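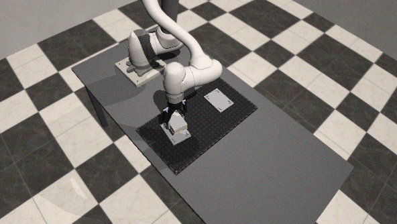 Babar Ghauri asked at the spring review whether a gripper comparison done in simulation would tell you anything worth paying for, and I have had that question pinned over my desk ever since, so let me try to give it a proper reply in this report.

First of all, thank you. Your support since March has let us build up the tabletop test we described in the proposal, with the white arm, the dotted black board and the two light gray plates on it, and a little house-shaped block to be moved from plate to plate. It is a plain task, and we like it that way, as it lets us swap one gripper model for another and leave everything else alone. So far we have run 2,000 trials of the 3,000 we promised, split evenly between the Nurketti and the Bundex fingers.

The Nurketti model is ahead on clean releases, which pleased Pendo Swai very much (she had argued for it from the start!). The Bundex closes faster, but it tends to nudge the block as it lets go, and a nudged block ends up crooked on the plate. We scored every placement by how far it landed from the corner marks, and the gap between the two is big enough that I am comfortable reporting it now. 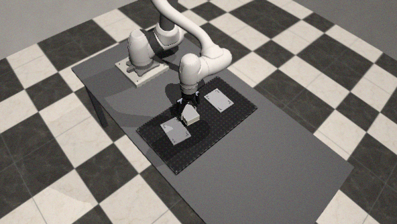

Could the slower gripper simply be getting more time to settle, and would the Bundex look just as good if you let it wait? Kiprono Shirima sent us that note after reading our draft, and we think it is a fair one. We have added a short pause before release to the next batch of Bundex trials, and I will pass on the results whichever way they fall.

The other half of the work has been cameras. We compared a room view, which takes in the whole table and a good deal of floor, with a wide-angle view from just behind the gripper.
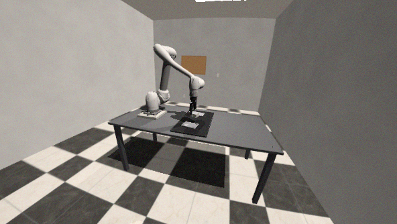

Last updated: 24 July 2022

The room view is lovely for showing visitors what is going on, and it makes it easy to follow the arm's path, but the block is small in it and the controller had trouble judging the last bit of the descent. The wrist view did much better there, even with all the bending of straight lines that comes with such a wide lens.
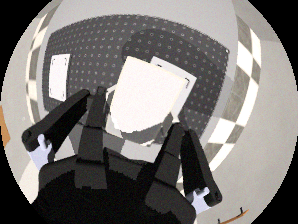
We did lose 8 days to that bending, I'm sorry to say, while Abrehet Abera rewrote the calibration so that the plate corners came out where they should. It was time well spent, and the same code will serve when we move to the Hoshino controller.

Still to do: the remaining trials, the pause test, and a first run with both views used together. We are within budget and don't expect to ask for an extension. Please do write if you would like the trial logs.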